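Features > Automation > Food Handling

Soft goods, hard fingers: comparing grippers for the bakery counter
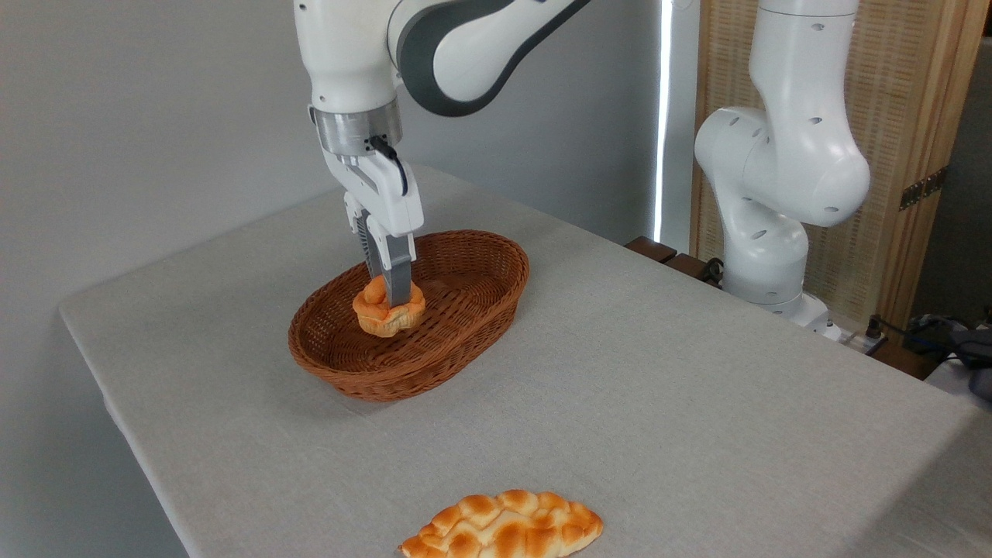 A two-fingered gripper meets a bread roll in a wicker basket at the Kunanik test room.

17 March belongs to the busy end of the bakery trade's planning year, and several regional chains are deciding whether automated packing merits a place in their budgets. At Kunanik, a small laboratory that tests handling equipment for food producers, the matter has been reduced to a practical one: which gripper can lift a roll from a basket and leave it fit for sale?

March 17, 2023
By Ayodele Ugwu

Print | E-mail

The laboratory's present programme compares two grippers on the same model of white arm. The first, supplied by Stakden, has straight, rigid fingers. The second, from Gajewski, has padded fingers that give way under load. Each is put through the same series of picks, using bread and pastries bought from local shops, and each attempt is scored by the same staff against a written scale.

Myung-ja Cha, who directs the programme, considers that bread has been poorly served by earlier trials. "Much of the published work uses blocks, cans and plastic fruit," she said. "A roll changes shape as soon as it is touched. The controller must decide whether the fingers have met resistance or have merely met the crust."

The programme began in August and has so far recorded 1,439 picks. Of these, 600 were made with the Stakden gripper from a flat surface and 400 with the same gripper from a basket. The remainder were made with the Gajewski model, which arrived later and has yet to complete its share of basket work.

Baskets have proved the harder test. A woven rim limits the angles from which the fingers may approach, and a roll lying near one end leaves little room for them to open. The straight fingers reach down well in such a space but are inclined to press into a soft top when the height estimate is wrong. The padded fingers are kinder to the crust, though their greater width is a drawback close to the rim.

Control software is supplied by Verkis, whose engineers have altered the closing routine twice. The current version lowers the arm in small steps and compares the load at each one with the step before. It is slower than its predecessor - a point on which the bakeries have already commented - but Ms Cha regards the loss of speed as acceptable at this stage.

Glazed and crackle-topped pastries are scored separately from plain rolls, as surface damage is more readily noticed by customers. The laboratory intends to publish both sets of scores together with the controller settings used, so that other groups may repeat the work on their own arms.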